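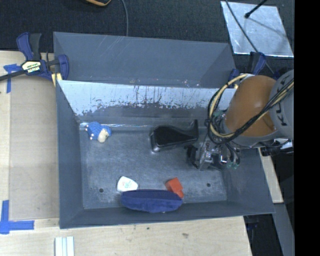

The night desk wrote that the alarm outside 214 went off again at 6 a.m., right on schedule, and could somebody please tell them whether to keep pressing the button or leave it alone, since they'd been told both.

Reply from building systems, Ilton Hospital expansion

Good morning, and thank you for sticking with us on this one! I know a beeping box outside a patient room is no way to finish a night shift. Short answer on the button: press Silence once, write the time on the sheet, and leave the other buttons be. Please don't hold it down until the screen blinks, because that clears the stored readings and those are what I've been trying to get my hands on. Whoever told you to hold it down was giving you the right advice for the old monitors in the original building, so no hard feelings there. The new ones are a Brito model and they work differently.

The room is still empty of patients and stays that way until this ticket is closed. The charge desk has the list of which isolation rooms are cleared for use, and 214 isn't on it.

Status: Open
Location: Ilton, second floor, new wing, room 214
Reported problem: Isolation room loses negative pressure early in the morning, alarm sounds, clears without anyone touching it
Warranty: Yes, Rakstead is still inside the warranty period for the wing and has been copied on everything

What we knew at the start

The room is supposed to pull air in from the hallway all the time, day and night. The design has the exhaust running 120 CFM above the supply, and when I checked it in the middle of the day with the balancing hood it was right where it ought to be. The door seal is good. The anteroom door closes by itself and latches. I stood there with a smoke tube feeling a little silly and the smoke went under the door exactly as it should, every time, from the hinge side to the handle side.

So during the day there is nothing wrong with it at all, and that's why the first ticket got closed back in May. I closed that one myself, and I apologize for the extra weeks of noise.

What we tried

First I swapped the monitor with the one from the room next door. The alarm stayed with 214 and the neighbor kept quiet, so the monitor is fine. I left them swapped for now. If you notice the label on the side doesn't match the room number, that's why, and I'll put them back when we finish.

Next I blew out the little sensing tube that runs up above the ceiling. It had a bit of drywall dust in it, as they all do in a new building, but it wasn't blocked. No change the following morning.

Then I asked the environmental services crew whether anybody was in there early with the door open. They were very nice about it and showed me their route. They don't reach that end of the hall until after breakfast trays. I also checked the door switch history and the door was shut the whole time.

After that I came in before the shift change and watched it happen, which I should have done sooner. At 6 a.m. the air handler for that floor comes out of its night setting and the fan ramps up. The supply valve for 214 opened within a few seconds. The exhaust valve sat there and did nothing, and then it moved all at once. The lag was 14 seconds by my watch, long enough for the room to go positive and set off the alarm, and then everything settled down as if it had never happened. I checked three of the other isolation rooms the same way and their two valves move together.

Note from Desteo (mechanical contractor)

Desteo called back the same day and had me read them the settings off the exhaust valve controller. Their first thought was a bad actuator. I asked them to hold off on ordering one until we'd looked at the programming, because the valve moves smoothly when I command it by hand, both directions, with no sticking that I could feel or hear.

They agreed to compare the program in 214 against the others and found that 214 has a start delay on the exhaust side that the other rooms don't have. Their best guess is that it was put in while the wing was being tested, and never taken out. They can't say for certain, and I don't see it written down in the turnover binder either. I did find two coffee rings and somebody's parking receipt in there, if anyone's missing one.

Where we are now

Desteo removed the delay remotely yesterday afternoon. I also asked for two more things, and they've said yes to both:

Isolation rooms are to stay out of the night setting altogether. They run around the clock anyway and there's no savings worth having in letting the floor fan slow down underneath them.

A printout of the settings for every isolation room in the wing, so we have our own copy and don't have to phone for it.

Rakstead has asked whether the ticket can be closed on the strength of the programming change. I've told them no, with thanks. I'd like to see 6 quiet mornings in a row first, with the readings saved, and then have the balancing firm come back and sign off on the room properly before infection control looks at it.

For the night desk

Please keep the sheet taped up by the monitor. If it stays quiet, write "quiet" and the time, and if it beeps, write down how long it lasted and whether the number on the screen had a minus sign in front of it. You can call me at home for this one, I mean it, I'm up by then anyway feeding the dog.

Next update after the first morning's readings come in. Ticket stays open.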